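Pepper cell back on shift after a fortnight of loose screws

Grisaro's two-armed pepper cell went back to work on Thursday, having spent the better part of July sulking under a dust sheet at the Werkel workshop. The fault, when it was finally run to earth, was a cable.

The cell was set up in spring to move green peppers from plastic packs into a basket, a job that most people manage while talking on the phone. It did so without complaint until the left arm began stopping halfway, reporting a fault at the wrist, and then carrying on as if it had never said a word.

Ionuț Ene, who keeps the machine going, replaced the wrist motor. The arm stopped again. He replaced the power supply, which made no difference but did use up the maintenance budget until September. He then spent 4 days reading the error log, all 46 pages of it, most of which turned out to be the same line.

"It told us the wrist was unhappy," Ene said. "It was very consistent about that. I had got the message by page two."

The answer came from Darlene MacDonald, over from Bilyk to look at something else. She watched the left arm reach for the back corner and pointed out that the wrist cable went tight every time it got there. Someone had tied it down neatly at the last service. It now has a good deal more slack and looks much worse. 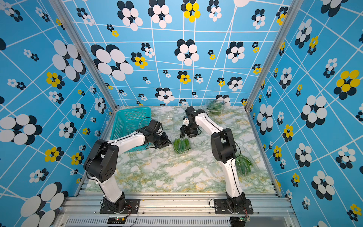
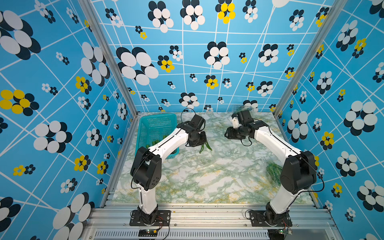
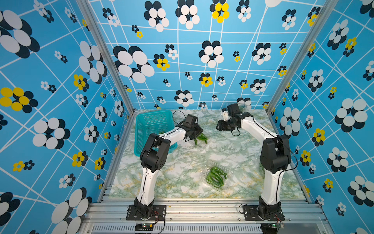 The cell at work on green peppers, left arm nearer the basket.

With the cable sorted, the rest of the service was the usual round. Both mounting plates came off the front rail, were cleaned, and went back on with every screw tightened to the same figure, the previous approach having been to tighten them until the person doing it got bored. The small boards at the front were unplugged, checked and plugged in again. The vents were vacuumed and gave up a pen lid and part of a stalk.

Calibration took longer. Each arm has to be walked through 21 positions and told where it is, and if one of them is wrong the whole set has to be done again. Ene got to position 19 before a delivery driver leaned on the bench. He describes the second attempt as quieter.

The blue flowered walls are staying. Aurelia Barbu, who runs the project, had them put up so that the vision software would have something busier than bare panels to cope with, and the software has coped. Visitors have been less sure. Grigore Matei from the accounts office asked whether plain white had been out of stock, and has since been sent the invoice for the paper.

Barbu said the cell would run mornings only until the end of the month, with the new motor kept in and the old one, now known to be perfectly healthy, put on the shelf as a spare. A note about cable slack has been added to the service sheet in capital letters.

The second cell, which is the same apart from the wallpaper, is due its own service next. Ene has asked for the bench to be moved away from the loading door first. He is waiting to hear back.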